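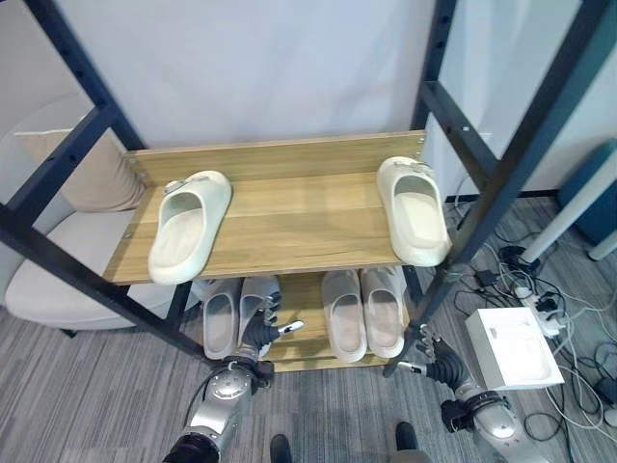 我一直觉得，小飞机最适合干的活，是把两个中等大小的城镇直接连起来，中间什么都不绕。Flasbridge和Wiroveo就是现成的一对。它们在同一片平原上，一个靠西，一个靠东，像架子上层木板上的这两只米白色拖鞋，明明共用一块板，却一只在最左头，一只在最右头。直线距离大约300公里，开车要翻过中间那道山，坐火车得先往南进省会再折回来，运气不好还要在站台上吃一顿盒饭。可是坐Longo的小涡桨过去，从起飞到落地75分钟，连顺风都不用指望！

我今年坐了四趟，每一趟下来都想拉着人讲。最近一趟是5月5日，去的时候天阴着，云底压得不高，飞机钻出去以后一下子全亮了，机翼底下白花花一片，只有山脊露出一截。机舱里能听见螺旋桨换桨距时那种低低的变调（喜欢飞机的人都懂，那声音真让人高兴），坐在第一排还能看见飞行员伸手去拨油门。这种离飞行很近的感觉，大客机早就给不了了。

常有人跟我说，小机场开航线是赔钱的面子工程，有那个钱不如多修一段高速。我理解这种担心，也见过剪彩以后半年就停掉的航线，候机室的咖啡机还套着塑料膜。但那些航线多半有同一个毛病：拿一架太大的飞机，去飞一条人不够多的线，一周飞两班，时间还排在中午。谁会为了中午那班飞机改自己的行程呢？想当天来回办事的人用不上，想周末回家的人也赶不上，最后只剩几个来尝鲜的，航司一算账，撤了。

换成小飞机，账就能从另一头算。座位少，每一班就容易坐满；坐满了，就敢加班次；班次一多，早上去晚上回就成了可能，而这恰恰是愿意付钱的那批人最看重的东西。我跑这条线是去看设备的，以前得在Wiroveo住一晚，第二天再花大半天回来。现在早班过去，下午收工，晚饭在自己家吃。省下的住宿费和路上的时间加在一起，机票那379块钱我掏得心甘情愿。

再说涡桨本身。很多人一听“螺旋桨”三个字就皱眉，觉得老、慢、吵，是没钱买喷气机才凑合用的。我真心想替它说几句！航程这么短，飞机刚爬到巡航高度没多久就该准备下降了，喷气机的速度优势根本来不及拿出来，油倒是一点没少烧。涡桨在中低空飞得舒舒服服，对跑道也不挑剔，Flasbridge那条跑道短，旁边还有一片果园，大一点的喷气机来了光是性能计算就够头疼的，它却像回自己家一样。至于噪声，坐在桨盘旁边那一排确实响，我的办法是往后挪两排，跟旁边的人聊天完全不费劲。

还有一件事我觉得特别值得讲，就是小机场的地面时间。飞行快不快，旅客在意的其实是从家门口到目的地门口的总时间。大机场里光是从停车楼走到登机口就够散个步的，中间还得过安检长队、坐摆渡车、等行李转盘。Flasbridge的停车场就在候机室对面，过了马路就是柜台，行李是落地以后从机腹直接递出来的。我有一次在车里找充电线，找完抬头一看，机组正从我车前面走过去上飞机，还冲我挥了挥手。

我的朋友Ada Galli不同意我的看法。她在Balia那边管过几年航班时刻，见过的烂摊子比我多得多。她的意思是，小航线最怕天气和机务，手里只有那么几架飞机，坏一架，一整天的班就全乱了，旅客被晾过一次就不会再来第二次。这话我没法反驳，我自己在1月就碰上过一回，冻雾，取消，最后还是开车翻的山，路上把航司从头到脚埋怨了一遍。

可我还是觉得她说的是怎么把事情办好的问题，够不上不去办的理由。备用飞机可以几家小公司合着养，航材也可以共用；取消航班的时候，别只给人发一条冷冰冰的短信，门口停一辆能立刻出发的面包车，比什么道歉都管用。票也应该和火车、长途车打通着卖，天气不行就自动改到地面上走，旅客手里始终有一条能到的路。哪一样都谈不上高科技，肯坐下来谈就能谈出个样子。

地方上真要出钱，我倒希望少花在航站楼的玻璃幕墙上。把除冰车买好，把进近灯装齐，让飞机在天气差一点的早晨也能落得下来，这些东西旅客看不见，航班准不准却全靠它们。候机室旧一点有什么关系？有热水，有暖气，有几把不硌人的椅子，我就很满足了。Flasbridge的候机室墙皮有点翘，可是窗户正对着停机坪，小孩趴在那儿看加油能看得入迷，大人其实也一样（我就是其中一个）。

所以下回再有人问要不要支持这条线，我的建议很简单：先买张票，挑早班，坐靠窗，最好是左边。飞机从Wiroveo返航、过了山脊以后会向左转一个弯，机翼一沉，整条河谷都铺在底下，傍晚那班还能赶上河面反光。我下个月还要去，座位已经订好了，后面第三排。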